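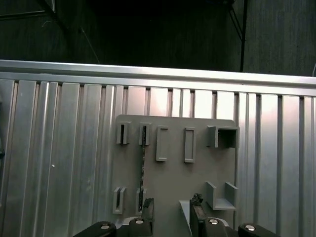 How does Erholm measure the distance between a cannabis store and a school? It takes a straight line from the nearest point of the school's lot to the nearest point of the store's lot, and that line has to be at least 1,000 feet long.

I put the answer first since most of the email I get on the new licensing rules is some version of that question. The rest of this post is on why the straight line gives results people don't expect, and on one application where the choice of end points decides the whole thing.

## Three ways to draw the line

A buffer rule needs a number and two end points. The number gets all the attention at public meetings. The end points are usually in the definitions, and few people read those.

The methods I have come across in town codes around here:

- **Lot line to lot line.** The shortest straight line between the two parcels. Strictest of the lot in nearly every case.
- **Door to door, straight.** From the store's main public entrance to the school's main public entrance. Always as long as the first or longer.
- **Door to door, walking.** Along sidewalks and legal crossings. Longest, and hard to repeat. Two people with measuring wheels will not get the same result.

Erholm uses the first. Tambunan, one town over, uses the second. The same pair of buildings can be legal under one code and not under the other with no change to the number.

## The Trokgate parcel

Trokgate is the old shopping plaza on the north side. The proposed store would be a small unit at the far end, but the plaza is a single parcel, and a large part of it is parking. The nearest corner of that parcel is a strip of grass next to the access road. Under the Erholm method, the line ends at the grass.

I ran both straight measurements in the county's parcel viewer, using the state plane projection (don't use the web map's default projection for this; it stretches distances at our latitude). The door-to-door line is 189 feet longer than the lot line measurement. The first clears the buffer and the second doesn't. So the unit is too close in Erholm terms and would have been fine under Tambunan's wording.

The applicant can ask for a lot split. If the store's end of the plaza became its own parcel, the line would have to reach the new boundary, and the distance would go up. I don't know whether the planning office would accept a split made for that purpose. The code says nothing on motive. It does say each new lot needs its own parking count and its own street frontage, and frontage is where I expect trouble.
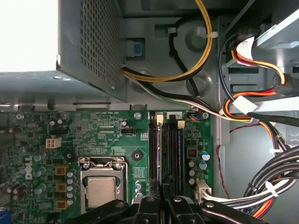 One reader wrote back after my November post that I was making too much of the school buffer, and that the spacing rule between stores is what will really limit the number of licenses. Erkeck Road, the comment went on, is the only commercial strip long enough to hold more than one.

I checked, and the comment is mostly right. Stores have to be 2,000 feet apart, and that distance is also lot line to lot line. On Erkeck Road the parcels are deep and wide, so each one uses up a lot of the strip. The first license issued near the middle would block most of the road in both directions. A license near either end leaves space for another.

The code has no tie-break for applications filed on the same day. Section 3 says they are reviewed "in order of receipt," and the online form records the date only. I would want a time stamp, or a drawing by lot, written in before the window opens – after that, any change will look like it was made for one applicant.

## Dates and data

The window opens on 13th March. Parcel data is the county's most recent release, with no edits of mine. The viewer snaps to vertices by default, and you need to turn that off to get the true shortest line between two edges. With snapping on, I got a longer distance for the Trokgate lot, though still under the limit.

I still need to redo the Erkeck Road parcels on the south side, where two of the lot lines in the viewer overlap.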